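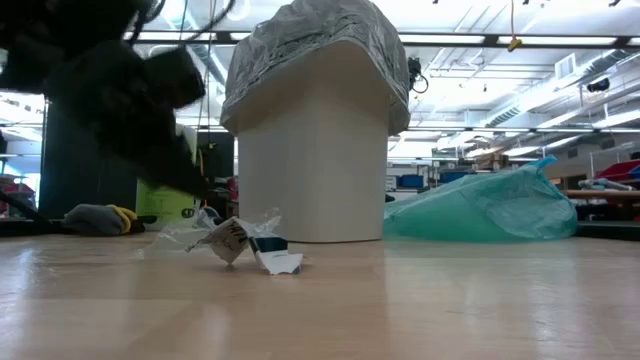 Edirbridge sorting tables promise cleaner recycling, but the numbers are thin

News | Local | Business | Opinion | Sports

2 min read

EDIRBRIDGE - Households here will be asked to sort their trash by hand on a table before any of it goes in a bin, under a trial that starts in October and that its backers say will cut the amount of spoiled recycling.

The claim deserves a closer look. Mendeck, the company running the trial, signed up 770 homes and held a tryout on Thursday in a rented room on Kamano Street. The setup is modest: a light wooden table, a tall off-white container with a gray plastic bag stretched over the top, and bags and wrappers to go through. Households will supply their own table.

Sekar Tarigan, who manages the trial for Mendeck, said people sort better when they can see what they are throwing away. "You put it down, you look at it, and then you decide," Tarigan said.

Deciding may be the hard part. Take a small piece of packaging on the table, a clear plastic wrapper with a folded paper label. Under the trial rules the two must be separated, and the paper goes one way and the plastic another. Loose plastic bags go in neither stream. Mendeck's own leaflet spends most of a page on that point and still leaves the reader unsure what to do with a label that will not peel.

The company says an earlier trial in Eze reduced rejected loads by 30 percent. Asked how that was measured, Tarigan said the figure came from a survey of the people who took part. No weights were recorded. Of the 1309 homes that received the survey, Mendeck would not say how many sent it back.

Abla Kanaan, who lives on Kamano Street and has signed up anyway, said she expects to keep it going for a week or two. "I have a kitchen table. We eat on it," she said.

Ibrahim Afolabi, a former hauler, said spoiled loads usually come from food and liquid, and a table does little about either. He would spend the money on a second pickup.

The town is paying $1000 toward leaflets and bags. Mendeck is covering the rest and has not released a budget. Tarigan said loads would be weighed this time, but could not say who would do the weighing.

Contact the newsroom | Copyright Edirbridge local news | Back to top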